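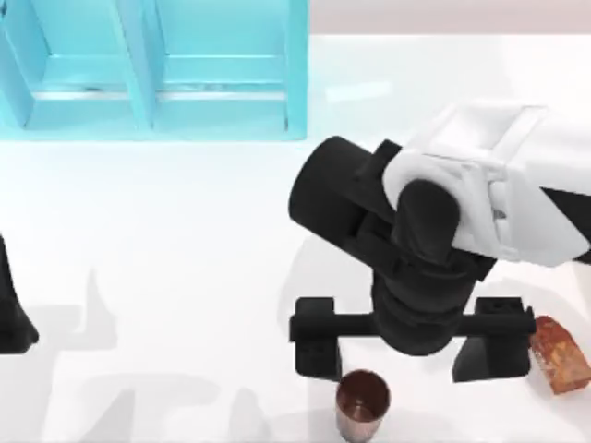
The Blue Shelf

Venla Oksanen came to Fornwood in June with two suitcases and a key that did not fit. She tried it in the street door, then in the side door, and then she sat on the bigger suitcase and waited. At six in the evening an old man came out with a bag of bottles.

"You are the niece of Lempi," he said.

"I am."

"The key is for the shop. For the house you need to push."

He pushed, and the door opened. His name was Kauko Pelkonen and he lived on the second floor. He had known her aunt for many years, and in all this time, he said, they had spoken mostly about the weather and the stairs.

Lempi Karppinen had kept a small shop for buttons and thread on the ground floor. Now she was in the hospital in Hamano, with a hip that was healing slowly, and she had written to Venla a letter of four lines. Please close the shop. Sell what can be sold. Do not throw away the letters. The key is inside.

Venla had not known about any letters. She looked for them the first night, with the lamp in one hand. She found drawers full of zippers, a tin with foreign coins, a calendar from a bank which did not exist anymore. On the back wall there was a shelf, painted a light blue that was almost green, and it was the only thing in the shop without dust. It was also the only thing with nothing on it.

"She painted it every spring," said Kauko the next morning. He had come down with coffee without being asked. "The same color. I told her once, Lempi, it is thick enough now. She did not talk to me until the summer."

"What was on it?"

"I don't remember anything on it."

In the afternoon came Remzi Şimşekoğlu, who wanted to rent the place for his bicycle repair. He walked from wall to wall with long steps and wrote the numbers on his hand. He was polite and he bought a box of elastic band, although Venla was sure that he had no use for it. When he arrived at the shelf he stopped.

"This stays?"

"I don't know yet," she said. 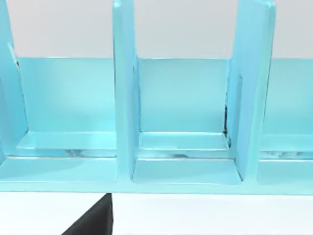

Light blue, and empty in every part.

She called the hospital in the evening. It took a long time before somebody brought the telephone to the bed, and when her aunt spoke, her voice was smaller than Venla remembered.

"I have found no letters," said Venla.

"You looked in the drawers."

"Yes."

"I would not put letters in a drawer. Everybody looks in the drawers." There was a noise of a cup being put down. "Is Kauko giving you coffee?"

"Every morning."

"It is bad coffee."

"It is very bad," said Venla, and they both laughed a little, for the first time since she was a child.

Then her aunt told her about Natália Skála. They had worked together in one room, two girls sewing collars, and they had wanted to open a shop together. They had chosen the color for it from a paper card. Natália went home to see her mother and was to come back in the autumn. She wrote instead. She wrote for years, and in every letter she asked if the shelf was still for her things, and Lempi answered that it was.

"So I kept it ready," said her aunt. "It was no trouble."

"And the letters?"

"Count them when you find them. There should be 134."

Venla did not sleep well. Before the morning she went down without shoes and lay on the floor of the shop, and from there she saw that one of the floorboards by the wall had clean edges. It came up easily. The letters were in a flour sack, tied with thread of many colors, and on the top one there was a stamp she did not recognize.

She did not read them. She carried the sack upstairs and put it in the smaller suitcase, between two sweaters. Then she counted, because she had been asked to, and she made a mistake and had to begin again.

When Kauko knocked with the coffee, she opened the door before the second knock.

"Do you have a screwdriver?" she asked. "And do you know if they allow furniture in the hospital?"

He thought about it for some time, holding the two cups.

"I will get my coat," he said.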